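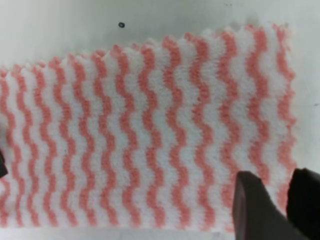

Paño de rizo con ondas rosas.

Lavar menos, ¿ahorrar más?

Vuelve la moda de los productos que prometen jubilar a la lavadora. En el boletín de agosto de Bokach, Orvokki Saarela recomendaba el espray textil Evex, que según la etiqueta «renueva» los paños de cocina durante 22 días. Me cuesta creerlo. Un trapo que ha pasado por la encimera, el fregadero y las manos de toda la familia necesita agua y detergente, y el perfume solo retrasa el momento de darse cuenta.

Pregunté al fabricante qué entendía por renovar. Me contestaron con un folleto de 16 páginas en el que la palabra «bacteria» aparece una vez, en una nota al pie, y sin ningún ensayo detrás.
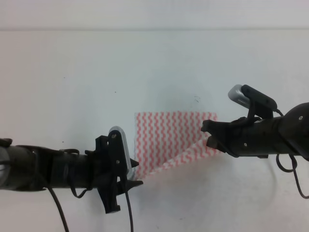

Las cuentas no salen

El frasco cuesta 8 euros y da, siempre según la etiqueta, para 27 aplicaciones. Quien lo use a diario no llega a fin de mes. Naomi Chege me escribió para defenderlo: dice que en su casa ponen dos lavadoras menos por semana. Puede ser, pero ella misma reconoce que en esas fechas cambió también a cargas completas – y eso ya explica bastante.

Shin, la marca rival, al menos se limita a hablar del olor.

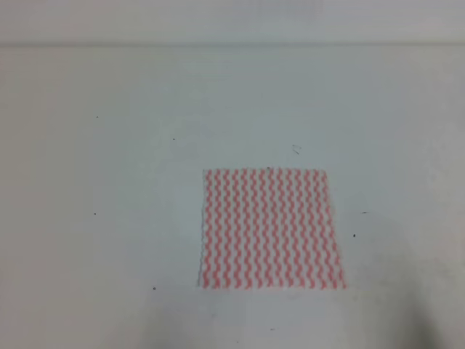

Lo que sí noto es que estos anuncios nunca mencionan el secado. Un paño hecho una bola junto al grifo huele mal aunque se haya lavado esa mañana, y extenderlo no cuesta nada. Seguiré con el programa de 60 grados y el tendedero hasta que alguien me enseñe un ensayo en condiciones. Si lo tenéis, mandadlo a la redacción.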